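Skernari Kitchen Notes: README

Skernari is a collection of home recipes stored as plain text, one recipe per file. It covers puddings, soups, breads, pickles and a fair number of things to do with leftovers. The files can be read as they are, printed, or loaded into a meal planner. This page explains what is in the collection, how the files are laid out and what to watch for before relying on them.

What is in it

The current release holds 3000 recipes in 6 folders: baking, puddings, soups and stews, mains, preserves, and odds and ends. The last folder is a mixed bag — spice blends, salad dressings, a few drinks and anything that arrived without an obvious home.

Most of the recipes came from two places. The larger share was typed up from the card boxes of the Nonumer cookery club, whose members had been swapping recipes on index cards for years. The rest were sent in through the Mwaipopo recipe exchange, mostly as typed emails. A recipe marked "club" in its source line is from the cards, and one marked "exchange" is from the emails.
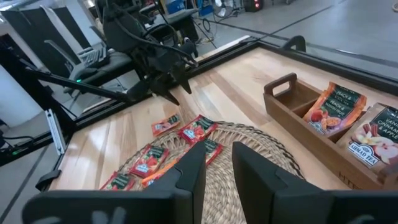

Where the same dish turned up more than once, both versions were kept if they differed in method or in the main ingredients. There are several rice puddings for this reason. Straight copies were removed.

File layout

Each file starts with the title on its own line, followed by these fields:

servings: a whole number, left blank if the card didn't say
time: total minutes, including resting and chilling
source: club or exchange
ingredients: one per line, amount first
method: numbered steps
notes: anything the sender added, kept in their own words

Amounts are in grams and millilitres. Cups and ounces were converted, and the original figure is kept in brackets after the new one. Spoon measures were left alone. Oven temperatures are for a conventional oven in Celsius, so fan oven users will need to turn them down.
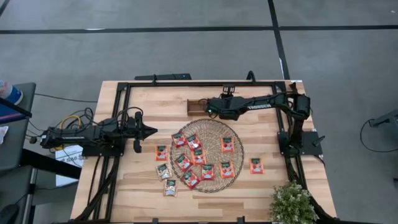
File names are the title in lower case with hyphens for spaces. If two recipes share a title, the second has a 2 on the end. Accents are dropped from file names but kept in the titles.

Checking

A sample of 100 recipes was cooked from the files before this release, and mistakes found that way were corrected. The others have been proofread against the card or email but not cooked. Handwriting on the older cards was sometimes hard to read — tsp and tbsp in particular — and a doubtful amount has a question mark after it.

Known problems

Tin sizes are missing from much of the baking folder. The cards often say "the usual tin" and we have not guessed.

Some preserve recipes use old methods of sealing jars. Please follow current food safety advice for anything you plan to store.

Allergens are not listed. The ingredients have to be read through each time, including any stock cubes, sauces or ready-made pastry, which vary by maker.
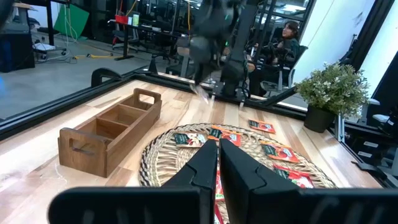
Serving numbers from the club cards tend to be on the generous side. A stew for six may feed four hungry people.

Using the files with Kellulik

The field names match the ones used by the Kellulik meal planner. Copy the folders into its recipes directory and restart it. Shopping lists will work for most files, though an ingredient with no amount, such as "salt to taste", is listed without a quantity.

Corrections and additions

Send corrections with the file name and the line that needs changing. New recipes are welcome if they are your own or a family one. Please don't send text copied from a published cookbook. Additions are gathered up through the year and go out with the November release.

Terms

Free to use, print and share, at home or in a class. Keep the source line in each file if you pass it on.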